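The Bonard Table Pad, After a Whole Spring of Dinners
Posted Jul 19, 2022 by Hortensia Villca

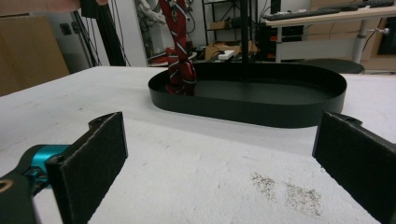
I have wanted a proper table pad ever since I inherited my grandmother's dining table, and I put it off for years by doubling up old bedspreads under the tablecloth. They slid. They bunched up at the corners, and anybody who set down a wine glass near a fold took their chances. So in April I finally ordered the Bonard, the padded one that is cut to your measurements, and I've lived with it long enough now to have opinions.

First the price, which I know is what most of you scroll down for. Mine came to 281 dollars with the leaf section included. That is a lot of money for something you mostly cover up! I hemmed and hawed over it for two weeks, and it was my neighbor Ese Anozie who told me to stop fussing and buy the thing. She has had hers through two moves and four grandchildren.

Measuring took me longer than it should have. The order form wants the length, the width and the curve of each corner, and you are supposed to trace the corners on paper and mail the tracings in. I traced mine on the backs of grocery bags (cut open and ironed flat, if you must know) and they were perfectly happy with that. The pad arrived from their shop in Nomville folded in thirds, with a smell a bit like a new car, and I left it open in the spare room until the smell went away.

Now for the good part. It lies flat and it stays where you put it. Plates don't clatter anymore, and my husband can drum his fingers all through dessert without my hearing a thing. I've set a covered casserole on it straight from the oven, over a trivet, and the wood underneath was fine. The company says the pad will take 300 degrees on its own, but I'm not brave enough to try it without the trivet.

My complaints are small ones. The hinge where the leaf section joins makes a little ridge, and you can feel it through a thin cloth. A heavier cloth hides it nicely – I use my Grajales linen for company. The pad is also heavier than I expected, so if your wrists are bad, get help lifting it. And the storage bag costs extra, which seems stingy to me at that price.

I did look at the Jisstead before I bought, and it's a decent pad for 90 dollars, but it only comes in set sizes and you trim it yourself with scissors. For a plain rectangle I might have gone that way. My table has rounded corners and I know what I'm like with scissors.

Would I buy the Bonard again? Yes, and I'd order the bag at the same time and save myself the second shipping charge.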